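4.2 Laying Out the Work Surface

Applies to Hivent kitchen table sets, revision 17. Read this section before placing food on the surface.

CAUTION: Do not place a knife on the tabletop until steps 1 through 5 are complete.

1. Wipe the tabletop and let it dry.
2. Place the plate at the center of the table.
3. Set the rectangular tray directly in front of the plate, close to the front edge.
4. Place the cutting board to the left of the plate. Check that it lies flat and does not rock.
5. Stand the cup rack at the far left edge. Lay the cups on their sides in the rack, one above the other.
6. Fold the cloth and place it on the left part of the table, in front of the board. Set one bowl to the right of the cloth.
7. Place the second bowl at the rear right.

Whole fruit may be kept beside the board. Cut fruit goes on the board with the cut face exposed. Bread goes on the plate. 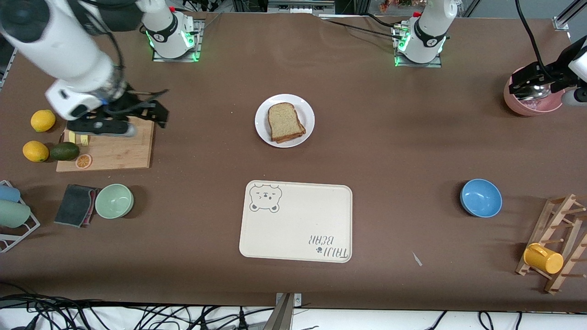 Figure 4-2. Layout with bread, citrus and avocado in place.

NOTE: The printing on the tray does not indicate its orientation. Either long side may face the front edge.

NOTE: Bowl colors vary by set. The pink bowl and the pale green bowl are interchangeable.

8. Check that no item overhangs the front edge of the table.
9. Remove whole fruit from the board before cutting. An avocado resting on the corner of the board can roll when the board is moved.

CAUTION: Do not load the cup rack with plates. Order plate rack part no. 1623 separately.

For cleaning after use, see Section 4.3.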